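Shop Floor & Small Automation > Planning and Purchasing
Thread: Budget check – handheld grippers for shuttlecock sorting and stacking

imazza_l
We are planning equipment for a shuttlecock reconditioning cell at Starnley. Used birds come in from clubs, get graded, and go back out nested in stacks. Grading stays manual. What I want to automate is the pick, the orientation, and the nesting. Before buying an arm, the plan is to record the work by hand with handheld gripper tools and train from that.

Draft budget, first pass:

Two handheld grippers with cameras, 349 each
Spare fingers and inserts, 158
Table, light-colored top, diffuse lighting: already in place
Arm and controller: deferred to phase two, quote expected in December

The approval limit for phase one is 2,000. I would like to stay well under it and keep the remainder for finger revisions. 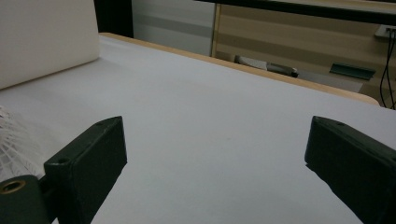
The deferred arm is the part I expect argument about. My position is that we do not know the payload, the reach or the finger geometry yet, and any arm bought now gets sized by guesswork. Payload will be trivial. Reach depends on where the infeed tray ends up, and that has not been decided.

Lino

s.marino
Agree on deferring the arm, but the spares line looks thin. What are the fingers made of, and what is the attachment? If the inserts are pressed into plastic, expect them to work loose under repeated finger changes. I would double that line.

Also, which birds? Synthetic and feather are two different gripping problems and you have written the budget as if they are one.

Serena

imazza_l
Both. Clubs send mixed bags. Synthetic is the larger share by a wide margin.

czacharias
Then I would scope feather out of phase one entirely. Feather birds are not a rigid part. Close on the skirt with a flat-faced finger and you can break a quill, and then the part you were reconditioning is scrap. A synthetic skirt will usually spring back. Price the cell for synthetic, prove it, and come back for more money.

Clifford

s.marino
Disagree. Scoping feather out hides the cost. If feather needs a different finger, that is a different finger design and possibly a changeover, and the person signing should see it in the first document. A second request three months later reads like an overrun.

And you can grip feather by the cork. The skirt is the wrong place to hold either kind if you intend to nest them.

czacharias
Gripping by the cork is fine if the cork is accessible. In a mixed bag it often is not.

imazza_l
Accessibility is what I am trying to get out of the recordings. Three presentations matter for us: standing on the cork, lying on the side, and broken parts mixed in with the good ones. Standing is simple from above if the fingers can reach past the skirt. Lying down needs a wrist angle I cannot specify for an arm until I have seen what a person does with the same finger. 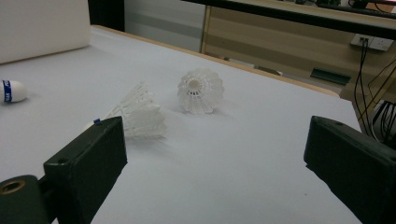
Broken parts need a reject bin and a rule. I have not budgeted for the reject bin because it is a box. The rule is harder. At the moment the operator decides, and two operators do not always decide the same way. Clifford, if you have a written criterion from the Berkska line I would be glad to see it.

czacharias
We had one page. Anything with a separated head was rejected at infeed, by hand, before the gripper ever saw it. I would do the same. Paying to automate the picking of scrap is poor use of a budget.

indira_r
Joining from the purchasing side. Some notes on the numbers.

1. The two gripper lines add to 698, plus 158 is 856. That leaves 1,144 under the limit. You have not listed storage, a mount for a fixed camera, or operator hours. Hours are usually the largest item in a recording plan and they are usually missing.

2. If the arm quote arrives in December, ask the vendor how long it holds. Estrella quotes lapsed on us twice while a request was waiting for signature.

3. Put a contingency line in. A flat 500 is easier to defend than a percentage at this scale.

Indira

imazza_l
Hours are on a different cost center, so they were left off. I will add them as a memo line. Contingency accepted. Storage I had forgotten.

sorin_s
Question on why two grippers. For picking and orienting, one is enough. You are paying 349 for a second hand that most of the cycle does not use, and phase two becomes a two-arm cell, with two-arm interlocks and a larger guard.

Sorin

imazza_l
Nesting. One hand holds the stack while the other adds or removes a bird. Feather in particular tends to catch on the one below, and pushing with one hand moves the whole stack.

sorin_s
A fixture holds the stack. A V-block or a short length of tube costs almost nothing, does not need a controller, and does not need training data. I have seen this decision go the wrong way more than once: two hands get recorded because people have two hands, and then somebody has to buy two arms.

s.marino
A tube works for a fixed stack length. If the counts vary by club order, the open end moves and the fixture has to follow it. Still cheaper than an arm, I admit.

imazza_l
Stack length does vary. I take the point about the fixture, though. Revised plan is to keep both grippers in phase one, record nesting both ways – two-handed, and one-handed against a V-block – and let the comparison decide whether the arm quote is for one or two.
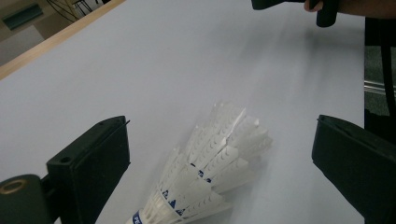 Indira replied that this was acceptable from her side, provided the vendor was asked for both configurations in the same quote, with the guarding priced separately for each. She also wanted the V-block on the list, even at a nominal amount, so that it had a part number.

sorin_s
Fine with me. I expect the fixture to win, but recording both is cheap compared to being wrong by one arm.

czacharias
Still think feather should wait. Noted and moving on.

imazza_l
Revised list as submitted 9th October:

Two handheld grippers: 698
Spare fingers and inserts, doubled: 316
V-block, shop made: nominal, part number to follow
Storage: price pending
Contingency: 500
Memo: operator hours, separate cost center

Total 1,514 before storage. Feather is listed as in scope, with a note that a second finger design may be needed. Arnen is quoting the spares and I will post the lead time when I have it.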